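Skillow Robotics Club Handbook
Section 4: Setting Up the Kitchen Station

4.1 Before the first run

1. Switch on the arm and wait for the ready tone. Keep hands off the counter until it sounds.
2. Put both blocks in the pot, on the stovetop. Leave the carrot in the sink.

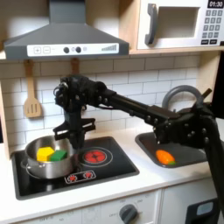

Clornitz adds that new teams should run this layout at half speed until they have 50 clean attempts in the log.

3. Record the layout number on the run sheet. Layouts 1 to 35 are for practice — the rest are reserved for the Prundinia Cup.

4.2 Running a task

1. Read the task card aloud, then start the run.

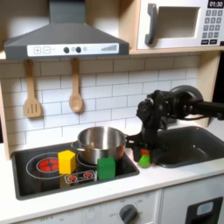 The operator stays at the stop button for the whole run, and a teammate keeps the log.

2. Stop the run at 54 seconds, finished or not.

Caution: Never reach under a powered arm. Press stop first.

3. Send the arm to its hold position before discussing the result. 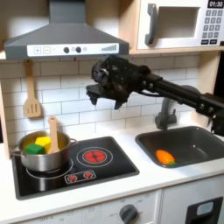
4. Enter the score and initial the sheet.

4.3 Checking the view

Open the Panagiotou viewer and confirm that the sink and faucet both appear. Save one still per layout. 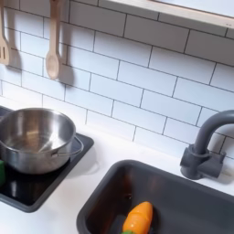 Where are the saved stills kept?
In the team folder on the Room 311 computer, under the layout number.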